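Black Fabric: Keeping It Black, Keeping It Flat

Typed this up between loads so excuse the mess. People keep asking about black cloth – curtains, tablecloths, backdrops, the big panels for the craft fair – and I keep giving the same answers in pieces. So, all in one place.

WASHING

Cold water. Always. Inside out if it has an inside.

Half the soap you think. Too much soap is where those chalky gray streaks come from, and then you wash it again with more soap and get more streaks. If you already have them, run it once with no soap at all and a half cup of white vinegar in the rinse.

Wash black with black. Navy is ok. One white sock and you'll be picking fuzz until November.

No towels in the same load. Ever. I did it with the long Broltach curtains and they looked like a cat had slept in them.

First wash of anything new, do it alone. Cheap black bleeds. Wipe a damp white rag on a hidden corner first and see what comes off.

DRYING

Low heat, take it out a little damp, hang it right away. Don't let it sit in the basket. A crease that dries in the basket is there for good, or feels like it.

Clothes line is fine but in the shade. Sun takes black to brown faster than you would believe, along the fold lines first.

Big panels go over two lines, not one, so you don't get the stripe down the middle. Clothespins at the very edge only.

LINT

Rubber glove, slightly damp, stroke one direction. Beats the sticky rollers and costs nothing. For a really big piece, a clean window squeegee, same idea.

Sticky rollers leave a bit of glue behind if you press hard. The glue then catches more lint. Light hand.

I bought the Prornenley brush everybody was passing around. Fine on wool. On thin polyester it pulled threads, so try a corner.

WRINKLES

Polyester: steam, don't iron. An iron leaves shiny patches on black and they do not come out. If you have to iron, wrong side, lowest setting, a cotton dish towel in between.

Cotton: iron while damp, wrong side again. Velvet: never iron. Hang it in the bathroom with the shower running hot and the door shut for 30 minutes, then leave it alone.

No steamer? Spray bottle, plain water, fine mist. Hang it up, mist, pull down gently on the bottom hem, walk away. Do it the night before. Works better than it should.

Weight helps. I sew a pocket along the bottom hem and slide in a dowel or a length of chain. Big washers from the hardware drawer work too, just stitch them in so they dont clank.

Shallow creases only show when the light comes from straight overhead. Before you spend an hour steaming, look at it in the light it will really be used in. Might be fine. Might be worse, sorry.

FADED ALREADY?

Dye it. Cotton and linen take black dye well, polyester needs the special kind and a hot stove pot you'll never cook in again. I had good luck with Jaltuvitz on cotton. 2 packets for a tablecloth, the one packet came out charcoal. Stir the whole time or it goes blotchy. Salt in the pot if the packet says to.

Strong coffee trick: ok for a faded t-shirt, useless on anything bigger.

STORING

Roll, don't fold. Cardboard tube from a carpet store, ask, they usually give them away. Wrap an old sheet around the outside for dust.

If you have to fold, fold loose, and put tissue in the bends. Refold it along diferent lines every couple of months.

Not in plastic. Not next to anything white. And label the tube – every black roll looks the same in a dark closet and you will unroll all of them looking for the short one.

HANGING

Spring clamps beat tape. Tape leaves gunk, gunk collects lint, see above. Clamp every foot or so along the top, and pull it snug sideways before the last clamp goes on.

Panels meeting at a corner: overlap them a hand's width. A gap shows up as a bright line and it's the only thing anyone will look at.

Two thin layers hang better than one thick one, and they wash easier.
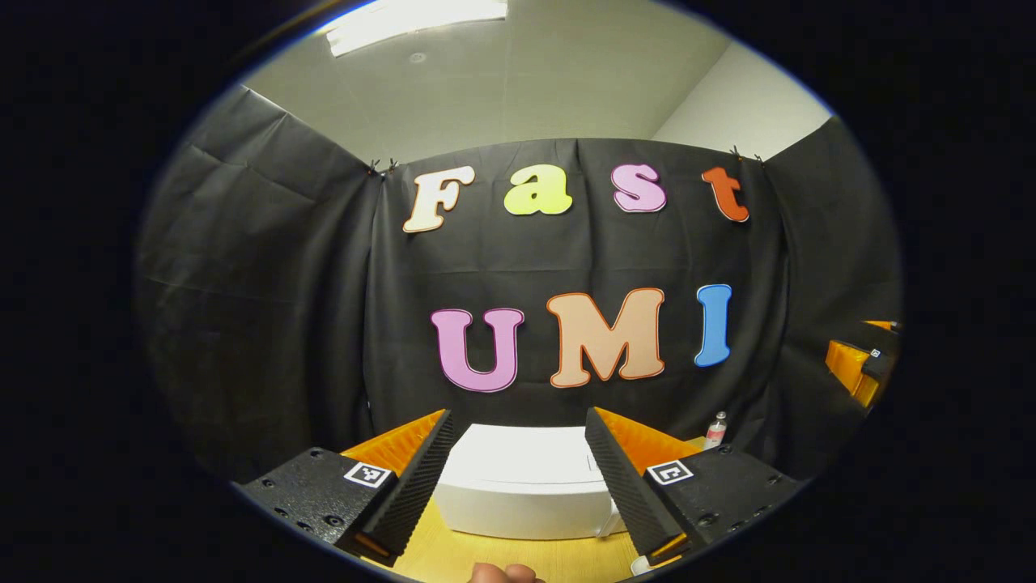

Last bit, on clamps. Put a scrap of felt inside the jaws or they will leave little teeth marks along the top edge. Old felt is fine, dab of glue, let it dry overnight before you use them.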